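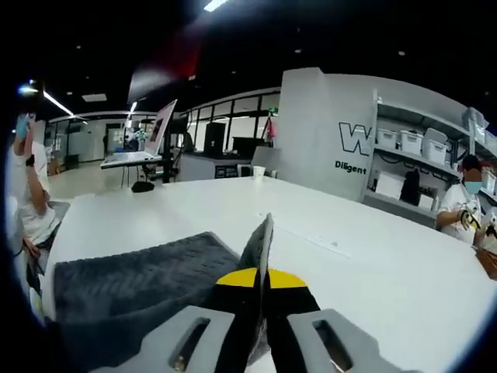 Rowing club is back for August!

If you've walked past the Zorkthorpe studio at six in the morning and wondered what all the whooshing was, it's us, and we'd love you to come in. The new block of indoor rowing classes is up and running, and I haven't been this excited about getting out of bed early in years (my legs may disagree).

Each class lasts 40 minutes. We start with a gentle paddle to get everyone's backs and hips moving, then it's into the intervals, and after that comes the bit we all secretly look forward to, the team piece. You're split into 2 crews, the lights go down, the music goes up and you row as one boat. Last time out my crew lost by 113 metres and I was still grinning on the bus home.

Mieczysław Kwiatkowski is taking the morning sessions again. He's brilliant with beginners. He'll come and crouch next to your machine, get you to slow right down and push with your legs before you even think about pulling, and suddenly the whole thing clicks – I'd been doing it wrong for two winters! He's also very fond of Polish disco, so be warned.

The evening classes have moved to the upstairs room, where the windows open properly. Bring water, a small towel and thin-soled trainers if you have them. Leggings or snug shorts are best, as baggy ones get caught under the seat.

Beginners can book at the front desk or ring extension 835. Do come a little early for your first one so we can set your foot straps. See you on the machines!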